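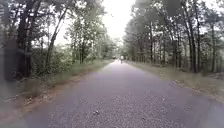
Progress Report to the Totholm Fund
Evaluation of the Suton path-following kit, second reporting period
Submitted by the Natow Trails Office

Purpose of the grant

The Fund supports an evaluation of the Suton kit, a commercially offered navigation package that can be fitted to a small wheeled robot. The Natow Trails Office is considering the kit for routine surface inspection of its paved paths. The supplier, Nwachukwu Mobility, has provided one unit on a trial license and has no part in the scoring of results.

Work completed

Testing in this period moved from the maintenance yard to wooded public paths. The office recorded 918 minutes of supervised operation, of which 270 were on paths open to walkers and cyclists. An operator accompanied the unit at all times and carried the stop control.

Path following was satisfactory on straight sections. Steering corrections were small, and the unit kept to the pavement without painted lines to guide it. Performance was weaker where the edge of the asphalt is irregular and bare soil lies directly against it. In 22 instances the software placed the edge of the path on the soil strip. The operator intervened in four of these; in the remainder the unit corrected its own course. The supplier has been given the logs and has proposed a revised edge setting, to be supplied in February at no charge to the grant.

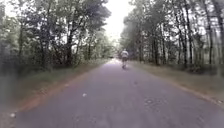
Report No. 4

Conduct near other path users

The agreed test plan requires the unit to slow when a person is detected ahead and to hold a set distance behind anyone traveling in the same direction. A cyclist riding away down the middle of the pavement is a common case on these routes, and the plan treats it separately from pedestrians. The kit classified cyclists less consistently at long range than at close range. Slowing was nevertheless applied in every logged encounter, as the rule depends on detection alone and does not use the class assigned.

Small items on the surface remain a matter for further work. Leaves, paper and pebbles are reported under one heading, and the inspection summary is longer than maintenance staff can reasonably use. We have asked for an adjustable size threshold.

Budget and schedule

Spending is almost level with the approved plan. Operator hours were higher than forecast and were offset by a lower charge for transport. No change to the total award is requested. Testing under bright overcast skies is well represented in the logs; low sun and rain are not, and these have been moved to the next period.

Next steps

The revised edge setting will be tested on the same sections before any new route is added. The office will defer its recommendation on purchase until those results are available.

Natow Trails Office. All rights reserved. Contact | Accessibility | Back to top

This site uses cookies to remember your preferences. Accept | Manage settings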